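Week 4: Do non-stick claims hold up?
9/13/21

Makers love a big number. Brekex says its coating lasts 3000 uses. 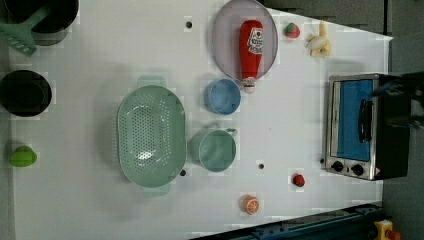
Ask who did the counting. The Brekex leaflet gives no test method, and Nisine quotes 2339 uses from a trial it ran itself — hardly neutral. Neither says what counts as worn out.

Surveys are no better. Custetti asked 162 buyers, and 80 replied. Were the other 82 happy, or just bored?

For next week: read the Simanjuntak handout, pick one claim and write down what would prove it wrong.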